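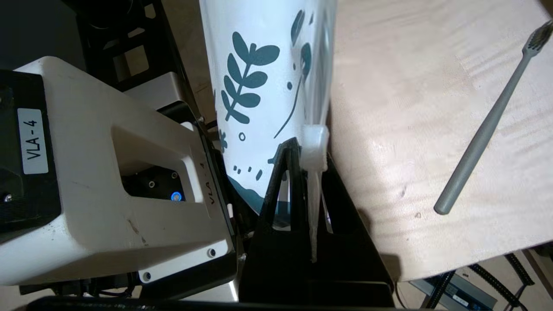
Ticket: Toothbrush slips in the fingers when teaching by remote
Opened by: Jolán Csonka
Site: Grovville, guest room setup
Status: open

Hello all, and sorry in advance for the length of this! I'm teaching the toiletries task by remote control: mug, bottles, toothbrush, white pouch with the blue leaves. Most of it goes nicely, but the toothbrush keeps turning in the grip as soon as I lift, and then the whole take is spoiled. I had 40 takes planned for this round and kept very few.

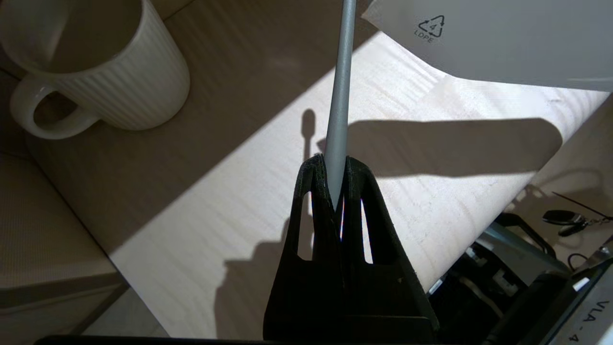
Rasmus Mockus replied:
Thanks, Jolán, lovely clear report. Could you tell me what the close limit is set to on that arm? The default is 1000, and with thin things I like to go higher. Please also try squeezing the hand control slowly – a quick snap tends to roll anything round.

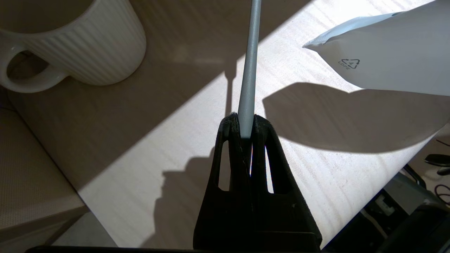

Jolán Csonka replied:
It was at 965, so somebody (quite possibly me, back in October) had nudged it down. I put it up to 2000 and went slowly as you said, and the slipping is much better. Now my trouble is the pouch, which slides away when I press on one end.

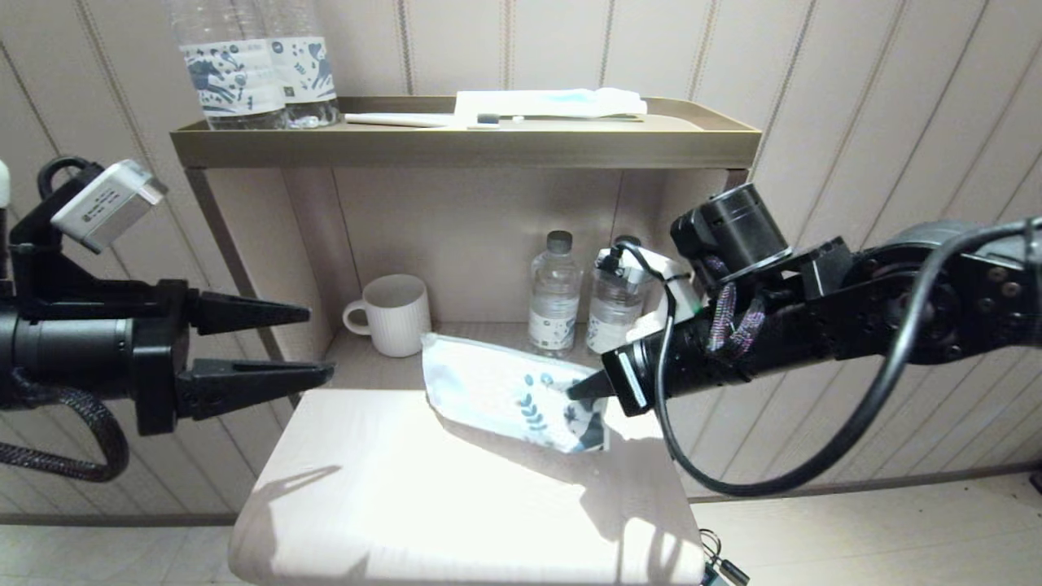
Osian Pritchard replied:
Hi Jolán! For the pouch, bring the other arm over and steady the far end before you close. Keep your takes from before the change in their own folder, please, and I'll go through them with Bence after lunch. Leaving this open until the pouch behaves too.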